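Hand guiding vs. remote control for a pick and place task

Started by muldale_bench

I'm putting together demonstrations for a kitchen counter task and can't settle on a method. With hand guiding I hold the arm and walk it through. With the leader arm I sit off to the side and copy the motion over. I have 51 recordings by hand and 20 by remote so far, all on the same counter. The hand guided ones are smoother but I keep leaning into the head view, and I've thrown out a lot of them for that. What are other people doing?

piteo_arm

Remote, every time. If your arm or your sleeve is in the head view during the demo, the policy learns with it there and then it's gone at run time. Mine stalled on the approach for weeks until I switched.

Zdeňka Rusnák

I don't agree that it's every time. For anything with contact, hand guiding gives you a feel for the force that a cheap leader arm doesn't. We taught lid closing on the Lukáč arm by hand and needed far fewer tries. You can crop the head view or mask the person.

piteo_arm

Masking 210 episodes is not my idea of a good October.

Zdeňka Rusnák

Then stand behind the base. It takes practice but it works.

stivside

Somewhere between you two. I do the coarse reach by remote and only go hands-on if the last bit needs it. Recording both in one episode is a pain though, the timestamps drift when you change modes. What does your setup do at the handover, muldale?

muldale_bench

It drops maybe a third of a second. I've been trimming it out. Maybe I shouldn't.

stivside

I'd leave it in, or split the episode in two. A trimmed gap looks like a jump in joint position.

Thandeka Kekana

Before picking a method I would look at what your cameras give you. I run mugs and cartons by remote and the wrist view matters more than how I drive the arm. From my session on 10th January, two head views and one from the wrist:
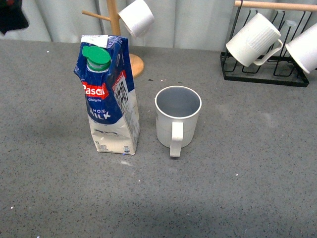
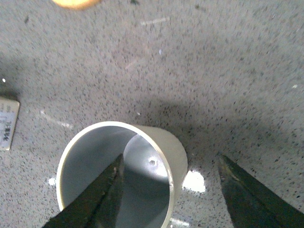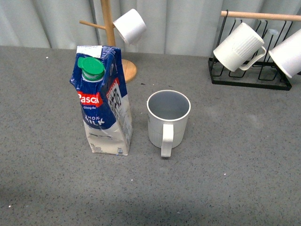
What I care about most when driving by remote is whether I can judge depth, and for that I go by the wrist camera. The head view is good for layout. It tells me where the mug is next to the milk and which way the handle points, and I start every episode from that. It doesn't help me much with the last bit of the approach. With the wrist view I can place one fingertip inside the mouth of the tube and keep the other one outside it, and I know where both are before I close. I do nine episodes, stop, watch them back at half speed, then do the next set. If I hesitated over the object for more than a couple of seconds I delete the episode, the policy copies hesitation very well.

piteo_arm

Agree on the hesitation. Do you drive from the wrist feed only, or do you look at the arm directly?

Thandeka Kekana

Screens only. If I look at the arm directly I'm using information the policy won't have.

Zdeňka Rusnák

That is a fair argument for remote and I'll give you that one. I still wouldn't do lids that way.

muldale_bench

OK, I'm going to redo the 20 remote ones with a screen in front of me and my back to the arm. Does anyone vary the mug handle direction between episodes or keep it fixed at first?

stivside

Fixed until it grasps reliably, then vary it. Otherwise you can't tell what is failing.

Thandeka Kekana

I vary it from the start, in small steps. Try both and post what you get.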